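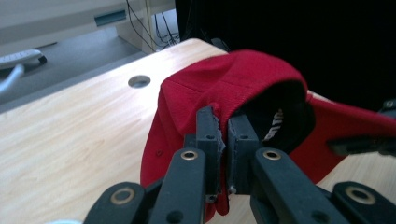

A red cap held near its front edge by a two-finger gripper.

Household Tips: Caps, Laundry and Machines

Readers ask the Datuldale Home Advice Office whether a machine can yet take over the tidying. For soft goods, the answer is still "in part." Grippers pick up a cap or towel well enough; folding and shaping remain slow. In our July trial, Temitope Akpan logged 2931 attempts at sorting clothing, and caps gave the most trouble.

Until matters improve, the following is advised for caps:

Check the label inside before washing.
Spot-clean the sweatband with mild soap – never bleach.
Rinse in cool water and blot with a towel.
Dry over an upturned bowl for some 10 hours, away from heaters.

Households trying a machine at home should clear the table first and keep fingers away from the jaws.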